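Ililico Hand-Held Gripper, Self-Build Kit

Kit and plans by Dronine. Page last changed May 31, 2023.

The Ililico is a gripper that you carry in your hand and close with your own fingers. A wide-angle camera sits behind the fingers and records what they do. Later the recording can be used to teach a robot arm the same work. We sell it as a kit of parts, for people who have a 3D printer at home or can use one in a shared workshop. The housing you print yourself from our files, or you order it printed from us for a higher price.

We have designed it for tabletop work with light household things such as cups, mugs and small boxes. It is not made for lifting tools or full bottles of large size.

What is in the kit

Finger mounts, screws and springs for one gripper
Linkage rods, cut to length
One set of soft fingers and one set of ribbed pads
Camera bracket (the camera is not included)
White adhesive pads for the housing
Printed building guide, 4 sheets

What you must have yourself: a printer with a bed large enough for the lower shell, a small hex key set, a soldering iron if you want the trigger button, and some patience with the springs.

Before the first session

Put the camera on its bracket and look at the live view before you tighten anything. The finger should point up toward the work and you should still have a free view over the table. If the housing covers too much of the view, move the bracket back one hole. Many builders tighten first and look after, and then they have to open the shell again. 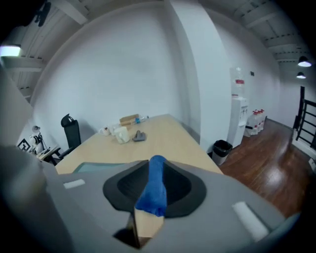

View along the table with the blue finger fitted.

The fingers are held by two screws each and can be changed without opening the housing. Start with slow movements and one cup only. A session is easier to use later if every pick begins from the same place, so we advise to mark a starting point on the table with tape – any color that the table does not have.

Printing notes

Print the lower shell flat side down, with supports only inside the camera opening. The finger mounts are stronger when you print them standing. We use plain PLA in gray or white for the housing. A very shiny material is not good, it throws reflections into the lens. The marker plate must be printed or glued completely flat. When it is bent even a little, the tracking becomes nervous and you will look for the mistake in the software for a long time.

Working with two grippers

For tasks with both hands you build a second gripper and put a square marker on it. Order the pair as Ililico Double. The cables should go back over the forearm, with enough length that you can reach over the table without pulling.

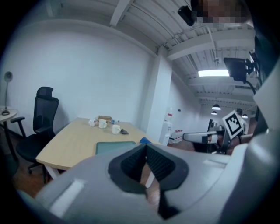
Montserrat Zavala writes that her second gripper took much less time than the first, but the spring in the Omstead version of the kit was too stiff for her hand, and she would like to have a softer one offered as a spare part.

The softer spring is now in the shop under spare parts, and it fits all versions. Please change both springs of a gripper together.

Ordering

Order number for the single kit is 3160. Kits are packed at our workshop in Ocampo and leave within 2 working days. In December it can take longer. Questions about the build go to Beverley Hartley, please with a photo of the part and the version number from inside the shell.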